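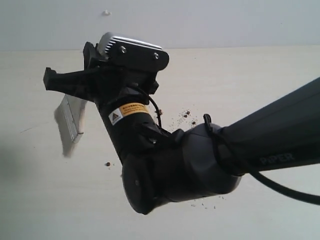
Wall and tabletop notes, 2026-07-22. Long thread, mostly about white paint. Mute as required.

The wall is plain white matt, one colour, no dado, no picture rail. Height from floor to ceiling is 2570 mm. The table is the Dedholm with the pale cream top, 843 mm deep, long side against the wall.

White against cream is a poor pairing if you care about whites. Next to the cream the wall goes slightly blue. Away from the table it looks neutral. Same tin. I checked with an offcut of card in both places before blaming the paint.

Paint is Flurolex trade matt, thinned a little for the first coat, straight from the tin for the second. Roller was medium pile. Short pile left lap marks on the test patch and I couldn't lose them at the second coat.

There is one small pale mark on the wall above table height. It shows up even though everything round it is white. Several people have offered to wipe it. Please don't. Wiping matt emulsion polishes it, and then you have a small mark inside a large shiny patch.

For anyone who wants to do a touch-up like this properly: same tin, same roller, feather outwards, and never use a brush on a rolled wall. The texture gives it away in side light long after the colour has settled.

Minoru Okabe asked whether it might be filler showing through. Possible. Filler takes up paint at a different rate and can dry flatter or lighter than the wall. A dab of thinned paint on the spot first, left overnight, then the proper coat.

I have not decided whether to touch it up at all. Two months of light on the rest of the wall may be enough for a fresh patch to read as a different white. Will look again in August.

Tabletop next. The cream surface is forgiving of dust and unforgiving of graphite, black rubber and anything with dye in it. Pencil comes off with a damp cloth. Rubber scuffs need a white eraser, worked gently, crumbs brushed off and not rubbed in.

Cleaning routine: cloth damp with plain water, wrung out hard, then a dry cloth straight after. Detergent weekly, one drop in a bowl. No cream cleaner. It contains grit and will dull the finish one arm's width at a time.

Yasuo Kudo uses Bepari spray on the same model of table. It works, but it leaves a film, and the film catches the next lot of dust. If you use it, go over it again with water.

On the line where wall and table meet: I keep a gap of three millimetres. Pushed hard up, the table edge burnishes a line into the paint every time someone leans on it. You then own that line until you repaint.

The gap does collect things. Screws, mostly, and the odd paper clip. A strip of thin card slid along from one end clears it. Alfredo Quiambao suggested foam strip in the gap. Tried it on the other table. It held dirt and left a grey stripe on the wall when I pulled it out.

Levelling. The floor falls towards the window, so the table has one foot wound out further than the others. Check with the level on both axes, then check the diagonals. Two feet can both look right and the top can still rock.

Re-check after a few days. New rubber feet compress. Mine had dropped enough to bring the rock back, and I went round the loop twice before leaving it alone.

Light. A white wall behind a pale top throws a lot of it back at you. Good for finding small dropped parts, tiring by late afternoon. I turned the lamp so it strikes the wall first, and that took the glare off the cream without making it dim.

Ryota Fujimoto asks why not paint the wall grey and be done with it. Cost, chiefly. The last quote from Okport was 843 for the room before filling, and the present paint is sound. Yes, the same number as the table depth. I rang them to make sure it wasn't a typing error.

Still outstanding: second check on the feet, a decision on the mark, and finding the lid of the Flurolex tin, which is currently sealed with cling film and a plate.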